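Home | Visits | Workshop Notes | Contact

Visit to Edex, Tallholm

Edex opened its Tallholm site to visitors on January 5, 2020, and I spent most of my time with the group that looks after the kitchen cell. It is a simulated cell - one arm, one gripper and a fitted kitchen, all kept in a package called Stullico.

We began with the gripper. It is looked after much like a real one. Before any kitchen work the fingers are opened wide over a plain grey table and the gap is checked against the setting. The shape of the fingertips matters too, as the notch on each inner edge has to face its partner. 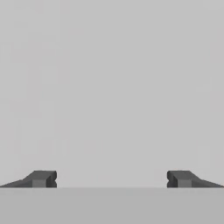

The check is run again after every 300 cycles, and a full one takes 10 minutes. If the fingers have drifted, the joint limits are loaded again from a saved copy and the count goes back to zero. Morikawa, the firm that wrote the upkeep plan, wanted it done every 900 cycles. Edex tried that last May and went back to the shorter gap.
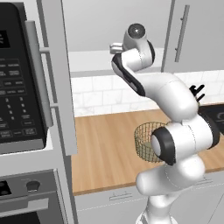

Setting the base position takes longer than anything else on the list. There are 7 steps, and the arm has to be able to fold without its own joints getting in the way of the job. I could see the trouble with the wire mesh basket on the worktop, which was partly hidden by the big joint with the black band. The gripper was over on the other side, near the cooktop. A shift in the base means the whole list is done again - the gripper check included.

The tour ended with a look at the fault log. Most entries were for joint limits, and a few were for the base.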